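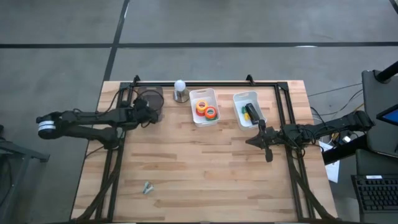
**September, notebook page 14 — cold-process glue, again**

Started 7:40 a.m. Goal for the day was one batch of casein glue that behaves like the last one. I have now made the same recipe four times and have four different glues.

Recipe as it stands (by weight, grams):

- casein powder, Fadico, the new bag: 300
- water: 1000
- hydrated lime: see below, I keep changing my mind
- borax: a pinch, by which Shoshana means 2 g and I apparently mean something else

Soaked the casein first. Shoshana Begay says an hour, the bag says twenty minutes, and I went with forty, thereby annoying both. It swelled evenly except for a crust on the side of the bucket that had the texture of an old eraser. Scraped it in. Should have thrown it out, and will be finding it in joints until spring.

Lime went in at 8:35, in three additions. Mix thickened alarmingly after the second one, then relaxed. Same as last time. Hollis wandered in at exactly the alarming stage and asked if it was supposed to do that. I said yes with a confidence I would like to have on paper somewhere, so: yes.

**Pot life.** Still spreadable at 11, stringy by 1:30, a paperweight by 4. The Suseo powder gave me until late afternoon, but smelled like a barn with a grudge. Fadico smells only faintly of cheese. I am prepared to trade two hours for that.

**Test joints.** Lap joints in maple offcuts, all planed this morning. Clamped as follows:

| Set | Lime | Clamped | Notes |
|---|---|---|---|
| A | 45 g | 9:10 | thin, ran down my sleeve |
| B | 60 g | 9:50 | nice squeeze-out |
| C | 75 g | 10:30 | grabby, no second chances |

B is the one I'd want to use on a real chair. C grabbed so fast that one lap is a few degrees off square, and it's going to stay that way. Marked it C-3 and also "sorry."

Maple is already staining brown along the B and C lines. Known problem with lime in the mix, worse on oak, and the Teixeira handbook devotes one cheerful sentence to it ("a slight darkening may be observed"). It's the color of tea. Fine inside a mortise. Less fine on the Kodivby cabinet, where every joint is on show and the client owns a flashlight.

Hollis Oyelaran's suggestion: drop the lime further and put up with a weaker joint. My suggestion: hide glue for the visible work, and casein where damp is the worry. We argued it over lunch and agreed that each of us had been saying this all along.

**Also**

- Small scale drifts when the heater kicks on. Weighed the same jar three times and got three opinions. Tare before *every* addition.
- The bucket with the blue handle is now a glue bucket. It was the tea-towel bucket. Shoshana knows.
- Need more lime. The open tub has been open since I can't say when, and lime that has sat in the air could explain a good part of my four glues. Date the new tub on the lid.

Leave all sets clamped overnight. Break A first tomorrow, then B, then C, and keep C-3 out of the averages. Hollis has the key to the press.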